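Budget for the bench, then for the arm

Equipment planning for small automation projects usually starts at the wrong end of the list.

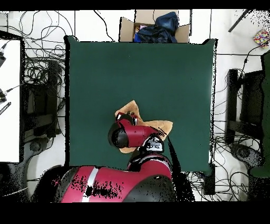 The arm is the cheap decision

Most requests for a robot arm arrive as one line on a spreadsheet. The line has a supplier, a price and a delivery time, and the rest of the sheet is blank or marked "sundries". I have read enough of these to believe that the sundries decide whether the purchase was a good one.

The arm itself is a fairly safe choice. Reach, payload and repeatability are printed on the data sheet, and two or three models will do for any given job. People spend weeks comparing them. The same people will give an afternoon to tables, cable routes, power supplies, storage and floor space, and then find that these take up most of the first quarter's effort.

Consider soft materials. An arm reaching down to a crumpled piece of tan material on a plain green tabletop is doing the sort of task that looks trivial in a proposal. In planning terms it is expensive. A soft item has no fixed shape, so there is no jig to buy, and the money that would have gone on a jig goes on time: trial runs, resets, worn finger parts and somebody's attention. A budget which treats soft goods like machined blocks will run out early.

What the quotation leaves out

When the Pavville workshop planned its second cell, we had two quotations on the desk, one from Boment and one from Zuretti. The difference between them was 1,191 pounds, and it took up nearly all of the first meeting. Neither quotation included a table. Neither included cable management, spare fingers, a second power supply or anywhere to put the things the arm was meant to handle. Once those were priced, the gap between the two suppliers was smaller than the gap between either quotation and the real cost.

We ended up with 31 lines on the final sheet. The arm was one of them. Of the others, 13 had not appeared in any earlier draft, and most of those were for cables or for something that held cables.

I would now make cabling a heading of its own. Two tables standing near each other, with powered devices on one and an arm working over the other, will produce a heap of black cable on the floor between them unless trays and clips are bought in the same order as the equipment. Trays bought six months later have to be fitted around live kit. That means downtime, and downtime seldom has a budget line either.

The same applies to storage. An open cardboard box on the floor beside the work table costs nothing and holds a good deal. It also takes up floor that was drawn as a walkway on the plan. If the plan shows no shelving, the plan has chosen boxes.

Tables deserve more money than they get

A tabletop should be plain, level, matt and easy to replace. Its colour should be settled before the first trial, with the items to be handled laid on it under the lights that will be used. We changed surface once, halfway through a project, and had to repeat a month of work. The replacement top cost less than the carriage on the arm.

Height matters too. The Kollár frames we use can be adjusted, and I objected to the price when they were proposed. I was wrong. A fixed frame is cheaper until the arm's base is changed, and after that it is scrap.

How I would set out the sheet

Put the task at the top, in one sentence, naming the material. Under it, list the work surface and everything that touches it. Next come power and data, with cable lengths measured along the route the cable will take and not in a straight line across the drawing. Then storage, then spares for the first year. The arm goes last, with the model left open until the lines above it are filled in.

Suppliers dislike this order, as it puts off the signature. Finance departments dislike it as well, at first, since the total looks high beside a bare quotation. The total is the same money that would otherwise be spent in small, unplanned orders between delivery and the following June, each with its own carriage charge and its own approval form.

There is a fair argument against all of this. A small team with a fixed grant may have to buy the arm before the money lapses, and find the rest where it can. I accept that. Such a team should still write the full sheet, leave the unfunded lines on it in plain view, and attach it to the next application.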